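The Bathroom That Comes in One Piece

By Wulan Tarigan
9 December 2025
14 shares | 3 comments

My sister-in-law chose her bathroom in June, from a brochure, in the time it takes me to choose a sandwich. There was one color. There was one layout. She signed, had some tea and went home.

I have renovated a bathroom the other way. It took 60 emails, most of them about grout, and I still can't look at a beige tile without my eye twitching. So when the prefab company Prorska offered to let me poke around one of its molded modules, I went with an open mind and a small grudge.

The first thing you notice is how white it is. The second is that there are almost no corners, so the gray stuff that lives in corners will have to find other work.

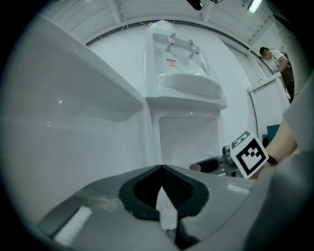

Two faucets, one shallow basin, and the plastic still on top.

"People ask where the tiles are," says Azlan Jugah, who has sold the modules for three years. "I tell them to think of it as one very big tile."

I tried. What I thought of was a ferry, and a good night's sleep on one – my grandmother would have called the washbasin sensible, her highest praise for anything without legs.

There are drawbacks. You can't move the basin a foot to the left because you read an article. Hanging a picture is discouraged. Jugah winced when I asked about wallpaper.

My sister-in-law, meanwhile, has moved on to curtains. There are nearly 400 to choose from, and she hasn't slept properly in weeks.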